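Projects > Pirville > Teaching by Hand > Minutes

Minutes of the working meeting, shoe task
Pirville workroom, July, start at 2 p.m.

Present: Gobnait Ó Briain (chair), Valentin Rusu (minutes), two operators from Clindeo, one guest from Haldane by phone.

1. Minutes of the last meeting

Accepted with one correction. Under item 4 it was written that the remote control station is ready. It should say that the station is assembled. The software on it is still the old version.

2. State of the recordings

Valentin reported that 58 demonstrations of the shoe task were made with the hand-held gripper. After the first check, 53 are accepted. The others are refused for the following reasons: in three of them the operator started to move before the recording light was on, and in two the tracking of the hand position was lost for more than one second.

Gobnait asked if the refused ones can be repaired. Valentin answered that the two with lost tracking perhaps can, but it would take more time than to record them again. It was agreed to record them again.
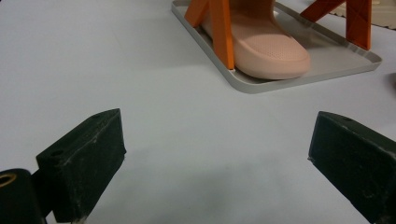
The operators asked for a clear rule about how a demonstration must begin. At present each person has his own habit. One of them waits over the table with the gripper open, the other one comes from the side and opens the gripper on the way. Gobnait prefers the first manner, as the robot arm will also begin from a still position. Decision: the gripper is open and does not move for two seconds, then the approach begins. The same rule will be used at the end, after the fingers are back from the tray.

There was a short discussion about speed. The Haldane guest said that the movements in the files he received are too quick for their arm to follow, above all in the last part before the grasp. The operators said that a slow movement feels unnatural and the hand begins to shake. It was agreed to try a middle speed in six new recordings and to send these to Haldane before anything else is changed.

3. By hand or by remote control

The meeting continued the discussion of last month. Cillon, who will receive the final set, wants both kinds of demonstration in it. For the remote control part only 28 recordings exist. These are longer, and the operator often stops in the middle to look at the screen and think.

Valentin is of the opinion that the two kinds should be kept in separate folders and trained separately first. Gobnait does not agree fully. She would like to see one mixed training also, even if the result is bad, so that we can show it to Cillon. It was decided to do both, the separate trainings first.

One operator mentioned that with remote control she does not feel when the finger touches the stand. With the gripper in the hand she feels it at once and corrects. She asked if the station can give a small vibration. Valentin will look if the controller permits this. No promise was made. 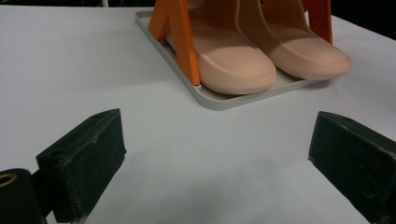

The position of the tray was the longest point of the afternoon. Until now the tray stands where the last operator left it, and Haldane asked if there should be marks on the table. Gobnait is against marks, because the model could learn the marks and forget the tray. She proposed to change the angle a little between recordings and to write the change in the log. It was remarked that when the two shoes are on the orange stand with the toes to the operator, the left one comes nearly to the front edge of the tray, so a turn of the tray also changes how much free space there is for the fingers. Valentin will add a column for the angle in the log sheet. Small, middle or large turn is enough, it is not necessary to measure.

4. Condition of the gripper

The fingers have scuffs and dust on them. The question was if this changes the grip. The operators did not notice a difference, but they did not look for one. Decision: the fingers are wiped before each block of recordings, and it is noted in the log who did it. New fingers will be ordered only if the old ones begin to slip.

5. Other matters

The names of the files must follow the list which Gobnait sent. Names with spaces will be returned to the author.

The guest from Haldane asked to receive the minutes also in his own format. Valentin will send him the plain text.

6. Tasks

Valentin: log sheet with the angle column, question of the vibration, update of the station software.
Gobnait: answer to Cillon about the two kinds of demonstration.
Operators: five repeated recordings, six recordings with middle speed.
Haldane: comments on the speed when the files have arrived.

The meeting was closed at 3:40 p.m. The next meeting will be called by Gobnait when the comments from Haldane are received.

Minutes written by Valentin Rusu, read and approved by Gobnait Ó Briain.

2 comments | 6 shares

Contact | Copyright Pirville project | Back to top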